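## 4.2 Floor Use and Loose Cabling in Shared Workrooms

The second part of the study looked at what ends up on the floor of a shared workroom while people are busy in it. Floor plans of the kind supplied by building managers show walls, doors and sockets. They do not show power strips, chair positions or the places where people crouch, sit or stand for long stretches. Our visits to the Firkport building were meant to fill that gap. In all, 174 short observations were logged there by Asadi and Bisgaard, using the floor codes set out in Section 3.

We kept the codes simple. "Fixed" covers cabinets and any furniture against a wall. "Slow" covers tables, which were moved between visits but seldom during one. "Fast" covers chairs, bags and anything with a cable attached. A cable was coded by where its loose length lay — along a wall, under furniture, or on open floor — and the code was entered again whenever the loose length moved.

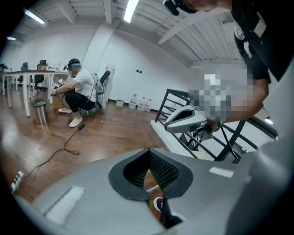

Cables on open floor made up the largest group of "fast" entries, and most of them belonged to something a person was holding. A device on a table keeps its cable near the table edge. Once the same device is carried down to floor level, the spare length goes wherever the person happens to turn. The man in the white T-shirt in Figure 4a is crouching on the wooden floor with a small device in his hands, and its long black cable loops a few times before it trails away to the side. The power strip lies on the bare floor near the end of the cable. We coded this layout as "open floor, looped," and it was entered 27 times over the study period. Straight runs were less common, and runs taped to the floor were seen on only 16 occasions.

Morelli's earlier walk-through of the Hullar offices had suggested that people would route cables behind furniture if furniture was close by. We found little sign of this at Firkport. Tables there were kept toward the back of the room, and the middle was left open for work done standing or on the floor. The nearest furniture was often a single chair, and a chair is a poor guide for a cable.

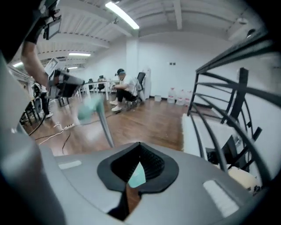
Seating was the other main source of "fast" entries. Chairs drifted from the tables into the open middle of the room and were used there for short rests and for watching other people work. In Figure 4b a man in a dark cap sits on a black office chair in the middle of the room, forearms on his knees, while two more black chairs stand at the row of white tables farther back. One white and two black cables cross the planks on the left. A chair in this position was coded "detached." Detached chairs matter for the floor plan in two ways: they take up walking space, and their bases can roll over anything lying loose.

**Figure 4.** Floor use in the shared workroom. (a) Looped cable on open floor. (b) Detached chair, with tables behind.

The tall cabinets were treated as fixed points and used to line up sketches made by different observers. Agreement between observers was good for furniture and weaker for cables, mainly over where one loop ended and the next began. Blöndal rechecked the disputed entries against the written notes, and those that could not be settled were dropped from Table 3.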